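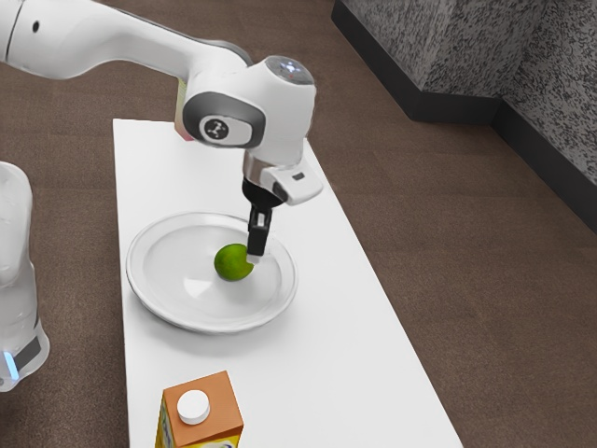
Skuvoline reads state legislation so that people with jobs don't have to. We started in a rented room in Irkolwood with two desks and a subscription to the daily bill digest, and we have since added more desks. The digest keeps getting longer too.

Last session the statehouse took up 2,723 bills. It passed 267 of them. The rest died in the usual ways: parked in a subcommittee, amended until their own sponsors voted no, or brought up at 11:40 p.m. on the last night and talked to death by a man who wanted to discuss culverts. We read all of them, culverts included.

## What we do

Every Thursday while the legislature is sitting, we publish a plain-English summary of what moved, what stalled and what got quietly stapled to something else. A summary runs one page. If a bill can't be explained in a page, we say so, and that usually tells you something about the bill.

We also keep Usance, our searchable archive of bill histories. It shows each version of a bill side by side, so you can see the exact afternoon when "shall" became "may." County clerks use it, and so do school boards, reporters and at least one lobbyist who has asked us to take it down.

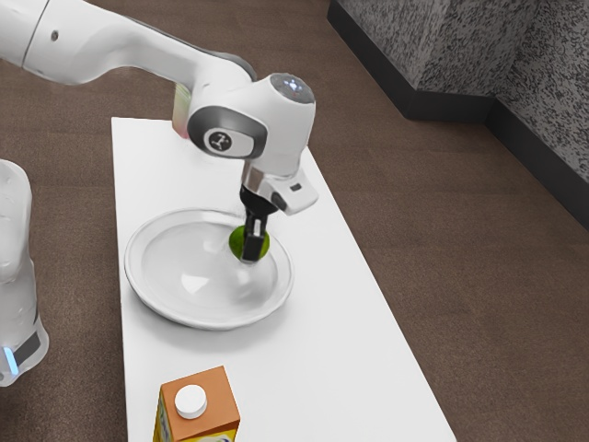 Esquivel wrote to us in April to say that the summaries were fine but that we had skipped the fee schedules, and the fee schedules were where her town got hurt. She was right. We now print every new or raised fee at the bottom of the page, in the same size type as everything else.

## Who pays for it

Subscribers, mostly. Local governments pay a flat yearly rate, and households can read the weekly page free. We take no money from parties, campaigns or anyone registered to lobby. A few have offered, and one sent a fruit basket, which we returned minus a pear.

## Where we stand

People ask which side we're on. We have 5 full-time readers and they don't agree about much, including the thermostat. Each summary is written by one of them and checked by another who votes differently. It makes for slow mornings and fairly short adjectives.

When we get something wrong, the correction goes at the top of the next issue and stays in Usance beside the original.

## Getting in touch

The office is upstairs from the old feed store in Irkolwood. Ring twice, as the first ring only wakes up the buzzer. During session we're in until the gavel comes down. Between sessions we keep normal hours and catch up on the interim study reports, which run long.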